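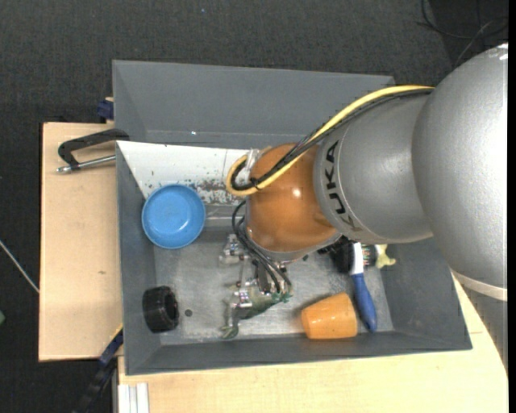 Stostmont – The packing and sorting shop Hodus has moved into the former carpet warehouse on Pisharody Street, and it has taken its old gray bins with it. The first orders were packed at the new address in February, one week later than it was planned. The delay came from the floor, which needed a second layer before the tables could be put on it.

Hodus prepares mixed sets of small goods for other companies: hinges with their screws, replacement handles, door stops, spare wheels for garden carts and similar things. The goods arrive in large cartons, are emptied into bins, and leave the building as small bags and boxes with a printed card inside. Most customers are hardware stores in the region. The largest one, the mail-order seller Clelteck, takes almost half of everything that is packed.

The shop was for many years in two rooms behind the bus garage, and these rooms were on different levels. Everything that was sorted upstairs had to be carried down again for packing. Paloma Strickland, who manages the shop, measured last summer how long one full bin needed for this trip with the waiting at the elevator included. The result was 15 minutes on a busy morning.

"I wrote the number on the wall with a marker, and then I looked at it every day until I called the landlord," she told this page during a visit. "We were not slow people. We were people who stood in front of an elevator."

In the new hall everything is on one level. The goods come in at the north door, go over the sorting tables in the middle and leave through the south door, where the delivery van can stop under a roof. Between the doors there is a wide lane that must stay free. It is marked with tape for now, and paint will follow when the final position of the shelves is decided.

The tables are the part of the move that caused the most discussion. The old ones were too long to go through the door of the hall, and a new set in the same size would have been expensive. Hodus decided to buy plain wooden tops in short sections and to put them next to each other on adjustable legs. In total 46 sections were ordered from a joiner in the town. They can be arranged as one long row or as separate places, and if one section is damaged, it can be changed without taking apart the whole row.

There is one disadvantage, which the staff found in the first days. Where two sections meet, small parts can fall into the gap when the legs are not set at exactly the same height. A screw that disappears there is not a big loss, but a set with a missing screw comes back from the customer, and this costs more than the screw. The legs are now checked with a level every morning before the first bin is put down. A strip of felt under the joint was also tested, but it was pushed out of place as soon as a heavy bin was moved.

The color was a question too. Strickland wanted a light wood, with no stain and no pattern, so that dark washers and black screws are easy to find if they land beside the bin. For the floor she chose the opposite. It is a dark charcoal covering with a texture like fabric, and it is softer to stand on than the concrete behind the bus garage. Some of the staff would have liked a lighter floor, for the same reason as the tables. A part that falls on a dark floor, they say, is a part that you find with your shoe.

About the bins there was less debate. Hodus owns 355 of them in several sizes, and the older ones came from a closed machine works outside the town. Many show it. They have scratches on the bottom, worn areas and places where the paint has come off. The shop asked for a price for new plastic bins before the move and then decided against them. The old bins stay flat when they are full, and they do not move away when somebody reaches deep inside for the last pieces.

It was necessary, however, to sort the bins themselves. During two weeks in January every bin was emptied, wiped and looked at under a lamp. Bins with a sharp edge or a bent rim were put to one side, and 74 of these will not return to the tables. A part of them can be repaired by a metal shop in the neighborhood. The others will be used for waste cardboard, where the edges do less harm.

Chipped paint is a separate matter. A small chip that comes loose can end up in a bag with white cabinet handles, and the customer will see it before he sees the handle. For this reason the bins with loose paint are brushed until nothing more comes off, and they are used only for goods that are already wrapped. A full repainting was considered for the spring. It is not in the budget of this year, Strickland said, and she is not certain that new paint would hold longer than the old.

Clelteck sent two of its buyers to look at the hall before it renewed its contract. They asked for one change, a separate area for returned sets, so that opened bags are never placed near fresh goods. This area is now beside the north door and has its own row of shelves. The company also wants its printed cards to be stored in a closed cabinet, after a box of them became damp in the old building. The cabinet has been ordered but is not yet delivered, and the cards are in the office for the moment, under the desk and on the only guest chair.

For the neighbors the move brings a little more traffic. The delivery van comes in the early morning and again at three in the afternoon, and larger trucks are expected a few times each month. Residents of Pisharody Street had asked the town if the trucks could use the back lane beside the laundry. The town answered that the lane is too narrow for turning. Hodus has agreed that no truck will wait with a running engine, and a sign about this has been put up at the gate.

The hall itself needed less work than many people had expected after it stood empty for so long. The roof was in good condition. The windows on the street side were cleaned on both sides, and the old carpet racks were taken down and sold. What remained is the large clock over the south door, which belonged to the carpet business and still goes four minutes fast. The staff voted to keep it as it is, because the van driver is used to leaving early.

More working places are possible later. At present the rows of tables fill a little more than half of the hall, and the rest is kept for cartons that wait to be opened. If the contract with Clelteck grows in the fall, as both sides hope, a further row can be added in this part. Strickland would like to train people from the town for it. Experience is not needed, she said, but patience with small things is helpful, and nobody should be afraid of a bin with several thousand identical washers in it.

Local customers can now also buy directly. Mixed remainders, which are too few for a complete set, are sold by weight at a counter near the office. There are mostly screws and hooks at the moment, and also a large quantity of brass-colored cup hooks from an order that was canceled. The counter is open in the morning until noon. Customers are asked to bring their own jar or bag and to enter by the small door on the street side, not through the gate.

A day with an open door is planned for the spring, after the lane is painted. The date will be published on this page when it is fixed.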